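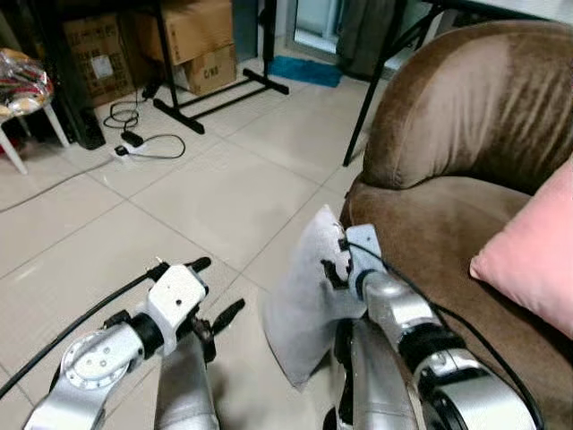
Zavomer paid for a year of reupholstery training at the Urnummont workshop, and this report covers the first half. The pitch we signed off on said that old seating from care homes could be stripped, repaired and sold back for less than the price of new. I had doubts then and I still do. A brown upholstered armchair standing on a tiled floor looks like a bargain to any buyer, until someone prices the hours that go into a seat and two arms. Our trainees need 13 hours for a chair of that general type. The proposal assumed far fewer, and I have not found out where that number came from.

Output to the end of August was 19 finished pieces against a target of 20. On paper that is close. Six of those were dining chairs with drop-in seats, which take an afternoon and teach very little. I would not count them the same way next time, and I would ask you not to either.
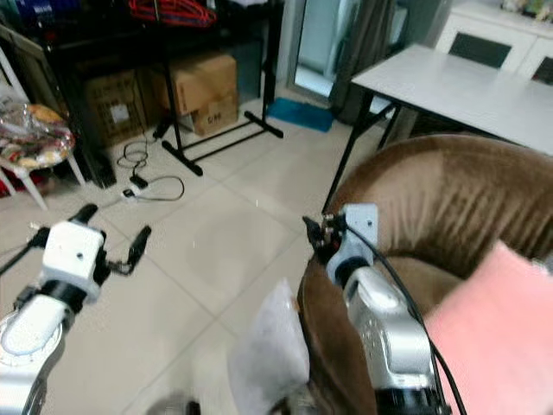 MATERIALS AND SPENDING

We spent 1357 on cloth, webbing and foam. The Gokum foam is cheaper than what we used before, and the supplier says it will last just as long. Maybe so. We have had it for four months, and four months proves nothing about a seat that people will use every day. I have asked for the test sheets twice. Until they come, we are keeping Gokum for back cushions only.

Velvet remains a sore point. Buyers ask for it, trainees cut it with the pile running the wrong way, and the waste goes straight into the bin. We have moved it to the last month of the course.

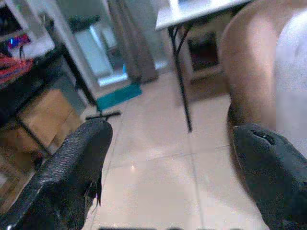 The Tolentino homes have taken nine pieces so far and say they are pleased. They also got them at a steep discount, so I would not read much into it. A repeat order at full price would tell us more, and we have asked for one. No reply yet.

For the second half we want to drop the dining chairs, keep a time sheet for every piece, and hold the sale price where it is until we know what a chair costs us to finish. We are not asking for more money at this stage. The next report will have the time sheets attached.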